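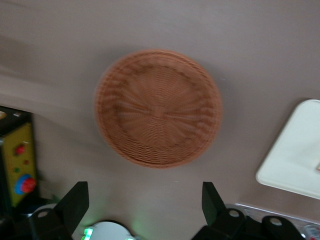 To: Plostura Members List
From: Oldřich Holub, Membership Office
Subject: Re: Loan of woven items for the May display

Dear members,

Thank you to all who have written regarding the May display. The question below was raised by a member in Chala, and the answer applies to every lender.

Eustaquio Chávez wrote:
> The loan form asks for the date of making and the plant used.
> I have 6 shallow baskets that came from my aunt, and for most
> of them I know neither. Should I leave those lines blank, or
> will the form be sent back? I would also like to know whether
> the items are insured while they are in transit.

Lines for which the lender has no information should be marked "not known." A form with blank lines will be returned, as the office cannot tell whether a line was skipped by mistake. Family accounts of where a piece was made are welcome and may be entered under Remarks.

Items are covered from the time they are signed for at the front desk until they are signed out again. Transit to and from the building remains the responsibility of the lender. Members who wish to arrange their own cover should do so before packing.

Please note the following changes to the earlier notice:

The limit per household is now 8 items.
The desk will accept deliveries until 4:00 p.m.
Labels should be tied on with cotton string. Adhesive labels will not be accepted on woven pieces.

The register at present lists 215 items. Members who have already sent a form do not need to send another unless the number of pieces has changed.

Questions about the hall layout should be sent to the list and not to this office.

Respectfully,

Oldřich Holub
Membership Office, Plostura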